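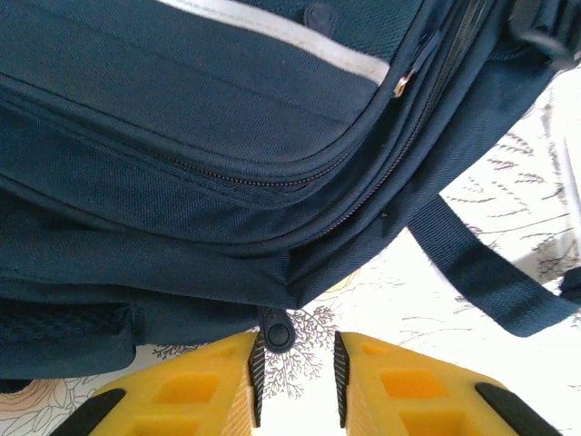

The Deron is a two-armed tabletop robot designed for assembly at home or in a shared workshop. It grew out of an earlier one-armed design, the Cedora, and was first put together at the Gratham makerspace, where the shop's members still maintain the plans. The Deron is best known for handling soft goods: bags, straps, zippers and folded cloth, all of which change shape the moment they are touched.

Design

Each arm ends in a two-finger gripper. The fingers are bright yellow plastic with hollowed, angular shapes that keep the weight down, and each inner face carries a black textured pad. A small camera rides at the wrist and looks out past the fingertips, so the view moves with the hand. That close-up view is a real pleasure to work with – a zipper track that vanishes in a photo of the whole table shows up tooth by tooth.

The standard build uses 12 servos and takes about 14 evenings, most of them spent on wiring. Cable length at the wrist is the usual trouble spot. Many builders cut the cable too short, then find the hand can't turn all the way over.
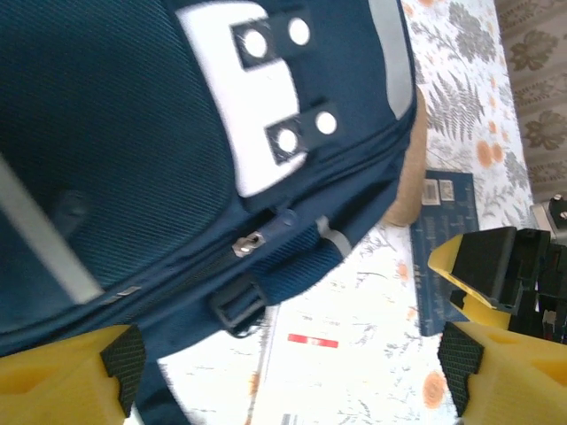

Backpacks are the favorite test piece among Deron builders, and it is easy to see why. A single bag offers twill, mesh, webbing, plastic buckles and thin metal zipper pulls, and no two of them want the same grip. Straps can slide between the fingers or fold under the bag. Mesh side pockets snag on finger edges that haven't been sanded. Dark fabric is hard on the cameras too, and a reflective strip can throw off the exposure in a bright room.

Many builders practice on a patterned tablecloth in place of a bare bench. The cloth adds a little give under the fingertips, and its print gives the software plenty of background to sort out.

Software

Control runs through Lazaridis, a free program that records an arm's motion while a person guides it and then plays it back. The shared library holds 344 recorded motions, of which 250 involve cloth or bags. Opening a zipper is among the most copied, and also among the most rewritten!

Variants

A lighter version with shorter forearms suits small kitchen tables. Some workshops fit softer pads for knitwear, and a three-finger hand was tried at Gratham but dropped after one winter. Parts for the original hand still fit every version.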